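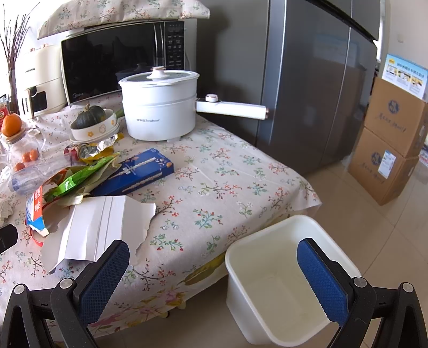
Slide 1. Hi everybody, thanks for squeezing in after lunch!

Okay, so I want to talk about running a neighborhood swap night, because we've done it in Lerham for a while now and I've messed up nearly every part of it at least once. (Pause, let them settle.)

Our first one had 37 people. The last one had 234, in the same hall, with one coat rack. Tell the coat rack story if the room feels friendly.

Slide 2. Sorting

Do the sorting before the doors open. We use four tables: clothes, kitchen, books, everything else. "Everything else" always wins, so give it the longest table and put your most patient person behind it. I did it once and went home with a fondue set.

Mention the Trunden group here, they sort by color and swear by it. I don't get it, but their tables look great.

Slide 3. Drinks and breaks

People stay longer if they can get a drink, and they talk more, and that's half of why we do this. Put out a bin for empties near the door, not behind the books like we did in May.

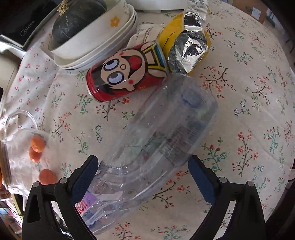 Slide 4. Leftovers

We had 46 bags left last time. Call your thrift store first and ask what they'll take! Ours said no to pillows, and we had a mountain of pillows.

(If there's time: the Zotano flyer, and why the start time was wrong on all 215 copies.)

Questions, then point them to the sign-up sheet by the stairs.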